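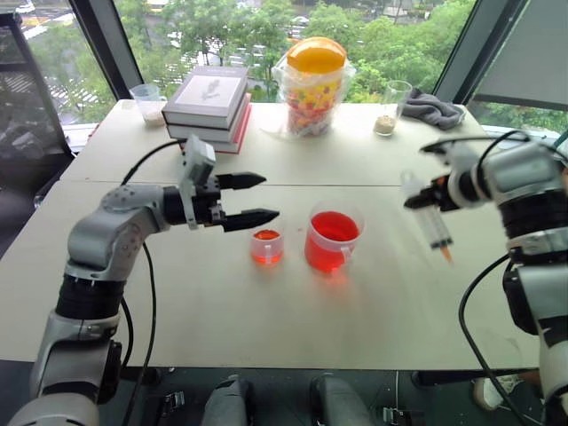 Wikska Measuring Set for Liquid Dye

Item no. 149-W
$33 per set
In stock at Arnmont, ships in 5 business days

The Wikska set is for people who mix liquid dye at home for yarn, fabric and paper. It has a large beaker with a handle, a small beaker and a syringe. All of the pieces are plastic, and the volume markings are in milliliters.

Use the large beaker for your stock solution and the small one for test batches. Stir powder dye into a little warm water first, then top up to the line you want. Read the level with the beaker on a flat surface and your eye even with the line. 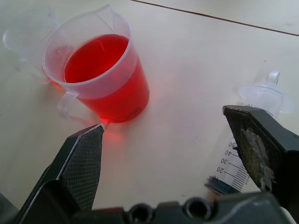 Reds are the hardest to judge by eye, so write down every amount you add. A strong mix can look much the same at two different strengths until it is on the cloth. Dip a scrap, let it dry and compare before you dye the whole piece.

Care

Rinse right after use. Hand wash in warm water with dish soap. Do not boil or microwave. Pull the plunger out of the syringe to dry. Do not use for food once it has held dye.
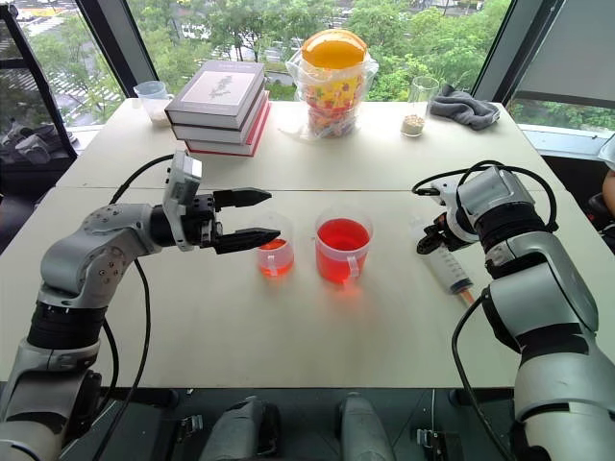 Small clear beaker and large syringe.

Replacement parts

Syringes and small beakers are sold singly. Orders over $89 ship free. Returns are accepted on unused sets only.

Questions about dye amounts: ask for Renata Herrera at the Arnmont counter.

Page updated 29 March 2026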